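Zetel Pendulum Set and Practice Board, Second Version

Reviewed 12 April 2018

The Zetel set has been on sale since February in its second version. It consists of a brass pendulum on a chain, a folding board, a spare chain and a printed guide. I used it for daily practice and for a small number of sittings with other people. The first version, which I owned for two years, is the point of comparison throughout.

The pendulum weighs 29 grams. That is heavier than most beginners' pendulums and heavier than the first version, which was light enough to respond to a draft from a window. The extra weight gives a slower swing with a longer settling time. For yes/no work this is an improvement. For letter work, where the pendulum must change direction often, it adds a delay between letters, and a name of moderate length can become tiring for the arm. The point is well centered. Spun on its chain, it showed no wobble that I could detect by eye.

The chain is 196 millimeters long, including the finger bead. I hold a pendulum short, with the surplus gathered in the palm, so the length suits me. Readers who work standing will want more. The bead at the top is smooth and does not turn between the fingers. The clasp joining chain to weight is the same small lobster type used before, and it opened once during a sitting. I now close it with a turn of thread. The spare chain has the same clasp.

The board measures 41 centimeters along its longer side when opened. One face carries a half-circle with yes, no, maybe and rephrase. The other carries the alphabet, the numerals and a percentage scale. The printing is clear under a desk lamp and readable by one candle, though the percentage marks are too close together to separate anything finer than steps of ten. The fold runs through the letter M. Callum Gosling, who teaches the Bramwell dowsing evenings and lent me his copy for comparison, has the same fault on his board, so I take it to be the design.
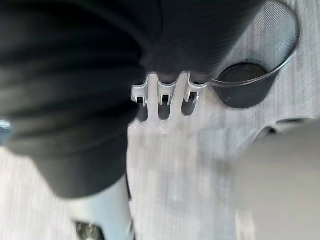 The guide is the weakest part of the set. It gives four pages to cleansing the pendulum and one to calibration, which is the wrong proportion. Calibration should be done at the start of each sitting, using statements whose answers are known, and should be repeated when the sitter changes. The guide suggests doing it once, on the first day. It also says nothing about subjects for calibration. I use plain objects within reach and ask about plain properties: a dark cloth with its folds, a white plastic fitting with three tabs, whether the cloth is dark, whether the fitting has three tabs, whether it has five. A pendulum that gives the wrong swing on questions of this kind should be put away for the day. The guide's own sample questions concern past lives and lost relatives, which cannot be checked and so calibrate nothing.

The section on wording is better. It advises against double questions, against "should" and against asking the same thing again within the hour. Kristaps Kazlauskienė made the same points in a talk at Tuvport, in more detail, and anyone who has the notes from that talk can skip the chapter.

On accuracy I can report only my own record. I keep a written log, with the question entered before the pendulum is lifted and the outcome added later if there is one. Over the review period the Zetel performed about the same as my older pieces. I did not expect a change. In my view the instrument affects the reader's comfort and the legibility of the swing, and the content of the answer comes from elsewhere.

The nearest alternative is the Stevcombe boxed set. It has a lighter weight, a longer chain and a rigid board without a fold. The Stevcombe board is easier to read across a table. It is also awkward to carry, and its pendulum is too light for use outdoors.

Good: weight, centering, print quality on the answer side.
Poor: clasp, fold through the alphabet, calibration advice.

Recommended for readers who work mainly with yes/no questions and who already have a calibration routine. Those who spell out names should try the weight in the hand before buying. The first version's board is the same size and fits the new pouch, if you still have one.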